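April 8, 2019

Got the Brisetti arm homing cleanly this morning after two bad starts. Both were my fault. I had left the Aguiar driver at its default step setting, so joint four wanted to travel twice what I asked. Fixed in the config, old file kept as a backup. Speed is capped at 300 mm/s until I trust it, though the controller allows 700.

Spent the afternoon on the approach pose over the cabinet top. Targets are a clear water bottle on its side and a flat black snack-bar wrapper. Fingers open, hover, pause, then down. The wrapper is the harder one – low, dark, and the crimped end is all edge. 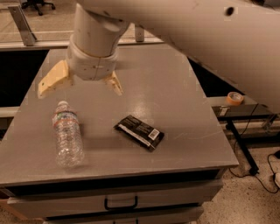 Why cap the descent in software when the controller already has a force limit?

The force limit trips only after contact, and by then a stiff finger has pushed into whatever is under it. A floor on Z stops the move earlier. I set it 2 mm above the table and let the last bit run at the slow rate.

Ingrid Abernathy came by the shop and read through the pose table with me. She wants the wrist offsets stored per tool, in case we go back to the Fistar fingers. Agreed, but later. The Bireo supply held steady for 600 cycles on the bench – no resets, no warm smell.

Still to do: re-measure the tool center point, tidy the cable run on the floor, order spare finger screws. Target for unattended runs is still August.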